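Saturday

Up before six with the window already gray. I had meant to sleep in after the week we've had, but the radiator started knocking and that was the end of it. Made coffee, ate the heel of the rye bread, and sat down with the allotment papers.

The water share has gone up again. It was 23 a month when I took over the plot and now it's 45, with the pump at Hukow still out half the time. I wrote a letter asking what the extra is for. I kept it short this time - the last one ran to two pages and got no answer.

Caught the 314 bus out to the plot. Most of the garlic is through. The row nearest the fence is thin and I think I planted it too deep. Pulled dead stalks off the raspberries, tied up what was left and turned over the bed where the beans will go. The soil is heavy and sticks to the fork, so I stopped after half of it and left the rest for a drier day. Something has been digging under the shed again. I put a flat stone over the hole.

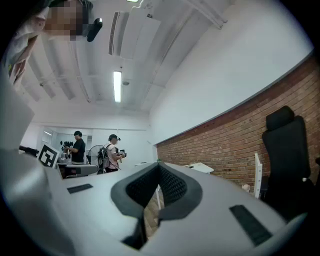
White ceiling, beams and ducting.

Had lunch on the upturned crate: cheese, an apple, tea from the flask. The tea tasted of soup. I need to replace the flask or at least the stopper.

Stopped at Tirketen on the way back for seed potatoes. They were out of the early ones I like, so I bought 2 bags of Győri, which I haven't grown before. The label says they store well. Also picked up twine and a packet of beets. Forgot the lamp bulbs and had to go back in for them, and then missed the bus.

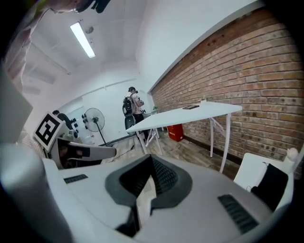
Pale pink sleeve, black headset.

Home by four. Set the potatoes out in egg boxes on the hall shelf, eyes up, and cleaned the fork. My back is sore on the left side, same as last March. Took a hot bath and it helped some.

Soup and toast for supper. Read another chapter of the Clurnov book about the canal towns. It's slow going - forty pages on locks so far - but I want to get to the part about the flood. Mailed nothing. The letter is still on the table and needs a stamp.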